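Preguntas frecuentes – recogida de ejemplos, tarea de cajas (Gikitz)

¿Cuántos episodios por turno?
31. Si sale alguno malo, se repite y listo.

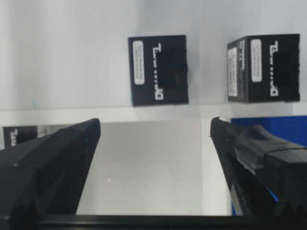
Los malos no se borran, se marcan. Arsalan Mohmand los revisa luego.

¿Muevo las cajas entre episodios?
Sí, siempre. Un par de dedos basta – pero que no quede igual qeu antes.

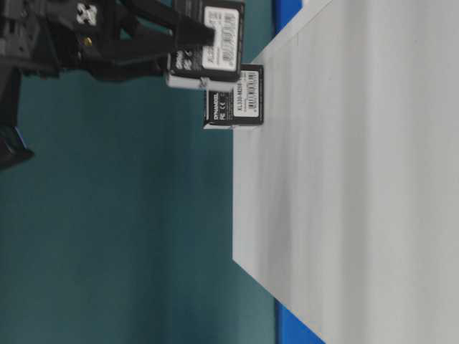 Y despacio con el brazo de mando. Tirones no, el modelo los copia.

¿Vale un agarre torcido?
Vale si la caja no se cae.
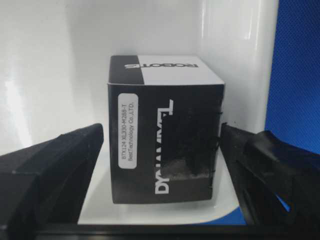
¿Cuándo corto la grabación?
Pinza abierta, brazo fuera, 3 segundos mas. Cortar.

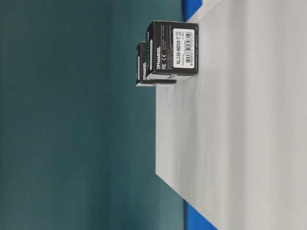
Dos cajas DYNAMIXEL en la mesa, cámara fija.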